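Section 4. Teaching a Two-Arm Task in Proneo

By now you should have both arms powered up and answering to Proneo, and if you worked through Section 3 at a relaxed pace, you may already have jogged one or two joints just to see them go. Good! Now we get to the part most people bought the software for, which is having the two arms work on one object together. We'll use a hard case as our object all the way through, but any closed, rigid box that both grippers can reach will serve you just as well.

Before you begin

Please clear your own hands, sleeves and coffee out of the reach of both arms, and keep the stop button where you can get to it without leaning over the table. Loose items can stay on the table as long as they sit outside the work zone you are going to draw in step 2.

CAUTION: Proneo plans around the things it knows about. It does not know about your cables unless you have turned on Cable Margin (Settings > Arms > Cable Margin), so do that now, for the left arm and the right arm separately.

Setting up the task

1. Open the Task panel and choose New > Two-Arm. Give the task a name you'll still recognize next month. Ours is called Masson, after the street our Manatville office is on.

2. Draw the work zone. Drag the four corners in the overhead view until the zone covers your object with a little room to spare on every side. If there are walls around your table, keep the zone just inside them and add each wall under Obstacles > Flat.

3. Click Find Object and wait for the outline to settle. Proneo shows a match score out of 1000. Our case came in at 986, and anything over 900 is fine to work with. Dark objects on a shiny tabletop sometimes score lower, in which case try softening the light and clicking Find Object again (you don't need to redraw the zone).

4. Check the angle of the outline. The object does not have to be square to the table, and we'd gently encourage you to leave it turned a bit while you are learning, so that you get a feel for how the planner gives each arm its own approach.

5. Click Approach Both. The arms move at low speed to their pre-grasp poses and hold there. Take a good look at both sets of fingers before you go on: they should be near the front of the object and pointing in toward each other, left gripper facing right and right gripper facing left.

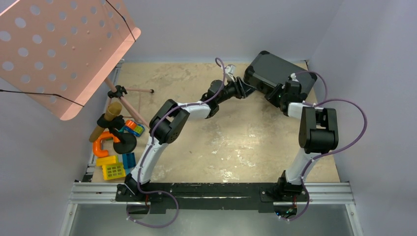

6. Nudge each gripper if you need to. Select an arm, hold Shift and tap the arrow keys. Proneo keeps the other arm still while you do this, and the two can be relinked afterward with the chain icon.

7. Save the poses with Store Pair. You'll hear a short double beep, and both arms will show a green dot in the Task panel.

NOTE: If Approach Both stops with message 333 ("paths too close"), the planner could not keep the elbows far enough apart. Move the object a little farther from the bases, or set Order to Left First, and run the step again. Message 59 means that only one arm answered, so go back to the connection check in Section 3.

Stored pairs are kept with the task file, and you can copy them to another Hasent controller from File > Export. Closing the grippers and lifting are covered in Section 5.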